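Ridora(リドラ)

Ridora(リドラ)は、共同工房Forurauで製作が続く双腕の衣類たたみ装置。発案はAldana Daza。所在地Mondolcombe。4月に着手、現在も未完成。

概要
産業用アーム2台を向かい合わせに使い、シャツを台の上でたたむ。制御ソフトの名はSiqueira。動作の記録は163回分、うち使えるものはほぼ半分。
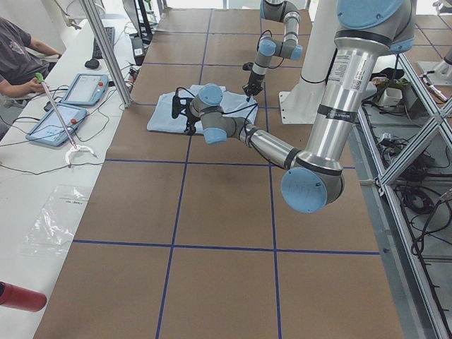 Tahsin Paulによれば、たたむ動作より最初に角をつかむところが難しく、布が2枚重なった箇所で指が余分に拾うのをを直すのに一番時間を食ったという。対策は指先の閉じ幅の調整。センサー追加は見送り。

動作
まず両腕で左右の角をつまむ。少し持ち上げ、たるみを取ってから折り返す。左右の速度が合わないと布が斜めになる。

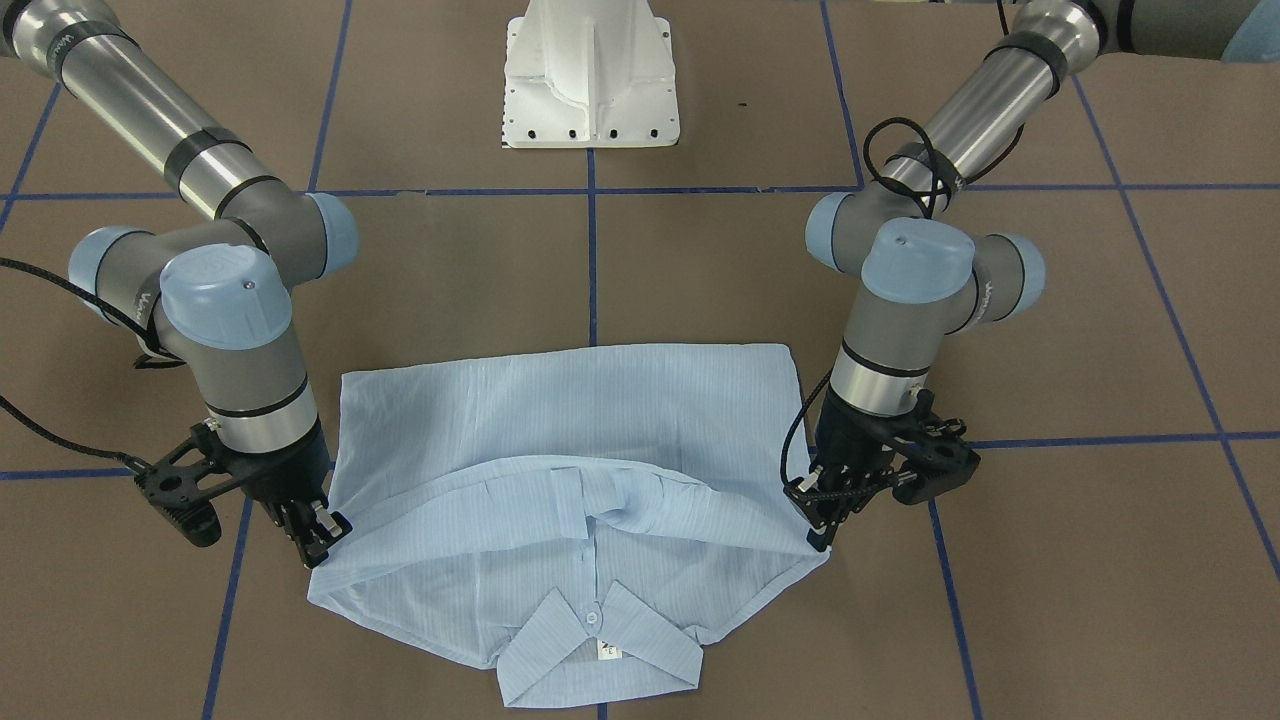 同期はSiqueira側で処理。片腕が遅れた場合はもう片方も待つ仕様で、そのぶん遅い。初期版では待ち時間の上限がなく、両腕とも止まったままになる不具合あり。現行版は12秒で打ち切り、開始姿勢に戻る。

作業台
天板の選定は後回しにされ、紙を敷く方式がそのまま定着した。張り替えが楽なため。 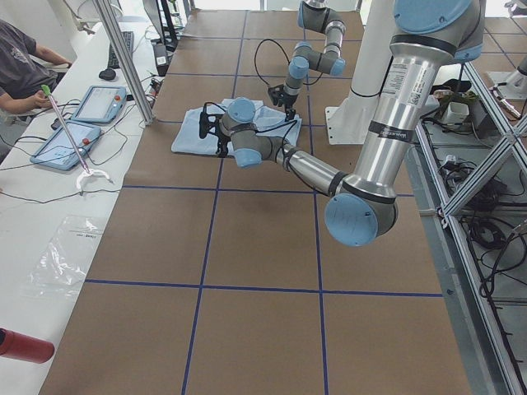 位置合わせの手順は版ごとに変わっている。初期は目分量、のちに基準線方式。茶色の紙に濃い青のテープで格子が引いてあり、布を置く位置はこのマス目を基準に決める。紙を替えたら線も引き直し、座標も取り直し。この作業を省くと折り目がずれるこがある。

手先からの視点
布の縁の検出は手先側の画像で行う。淡色の布では影が縁と誤認されやすく、しきい値は手動設定。自動化は未着手。

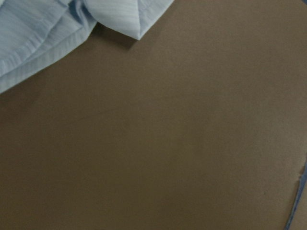

家庭の机でも同じものは作れるか。
アームの可動範囲が机より広いため、そのままでは難しい。小型アームを使う縮小版の案があるが、設計図は未公開。

今後の予定
袖の処理、襟の向きの判別。タオル用の手順は4段階で別途作成中。

関連項目
双腕ロボット、共同工房、画像認識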